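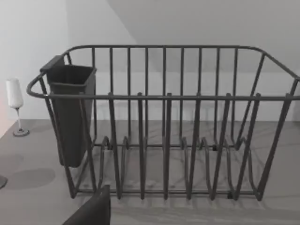
Indira Bhat 劝我不要去，因为她觉得盐厂的参观都一样：看一堆白色的东西，然后买一包带回家。我还是报了名。我的中文还在学习，如果哪里写得不清楚，请大家原谅。

Soltville 的盐场每年开放一次，今年是2018年5月6日。从车站走过去要半个小时，路两边都是草和浅水，风很大，帽子要用手按住。门口的人给每位客人发一双胶鞋，我的那双大了一号，走路的时候一直有声音。

我们这一组先看蒸发池。带路的师傅说，海水从闸门进来以后，要经过好几个池子，一个比一个浅，一个比一个咸。最后的池子叫结晶池，水的颜色有一点粉红。我以为是加了什么东西，师傅说是很小的藻类，夏天颜色更深，七月来看最漂亮。他用一把长木耙把盐推到池边，动作很慢，看起来不费力。后来他让我们试，我推了三下，胳膊就酸了，而且把池底的泥也带了上来。他笑一笑，把那一小堆单独放在旁边。

然后是仓库和洗盐的车间。盐先用浓盐水洗，不能用淡水，用淡水就化掉了。这个道理很简单，可是我以前从来没有想过。去年这里一共收了1,866吨粗盐，其中卖给餐馆的细盐只有很小的一部分，别的大多卖给腌鱼的工厂。车间里很吵，后面的话我只听懂了一半，所以机器的部分我就不写了。

墙上挂着老照片，说明牌写着，盐场最早属于 Van der Merwe 一家，那时候工人住在池子旁边的小木屋里。现在小木屋只剩下一间，门锁着，我从窗户往里看，只看到一张床和一个铁炉子。

中午以后有一个讲座，讲怎样在家里用盐。讲的人很年轻，说话很快，但是她把要点写在黑板上，我抄了下来。煮面的水要先开再放盐，还是先放盐再开，她说差别非常小，不用为这个吵架。腌黄瓜不要用加碘的盐，汤容易浑。称盐一定要用秤，不要用勺子，因为粗盐和细盐一勺的重量差很多。我妈妈一辈子用手抓，味道也很好，不过我没有说出来。

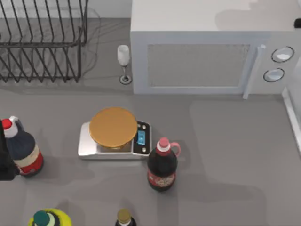 厨房台面上的秤、酒杯和沥水架

讲座以后可以尝四种盐，配黄油面包。第一种就是普通的海盐。第二种是烟熏的，我旁边的先生很喜欢，我觉得像火腿。第三种叫“盐花”，是早上从水面上捞起来的薄片，放在嘴里先脆一下，然后很快就没有了。第四种加了海草，颜色发绿。我买了两盒盐花，一盒给自己，一盒给 Indira。

几个实用的信息：门票在入口买，可以用现金。厕所只有一处，在仓库后面，排队比较久。池边的路不平，推婴儿车不太方便。回去的最后一班车比时间表早到了五分钟，我差一点没有赶上，所以请大家早一点去车站等。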